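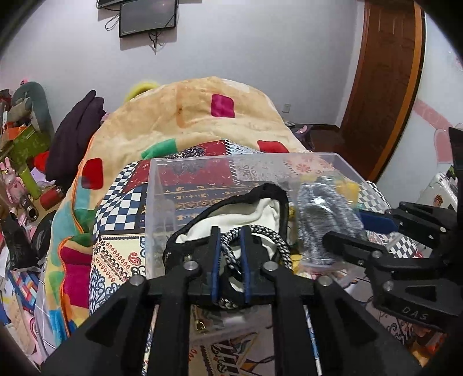

Minder's new good-practice sheet for hand-held grippers reached us on Tuesday, all 14 pages of it, and I have doubts. Page three says every recording must be made in a "representative home setting." Representative of what? A made bed and a bare shelf would pass, and so would a room with toys and bags along the wall. The sheet never says which one counts.

The rule on soft items is worse. A drawstring bag has to be gripped "at a stable point." Fine for the fabric, but the cord loops around the fingers wherever it likes, and two reviewers can score the same grip differently. Lizeth Castaño checked 780 clips against the draft and says she changed her mind on plenty of them - her own scores, mind you.

Kevin Tello at Wimberg likes the sheet and wants it adopted by August. I'd sooner see the clear-box section tested first, as see-through walls get one sentence and no pass mark. Comments go to Lajos Pintér, who has promised to read them.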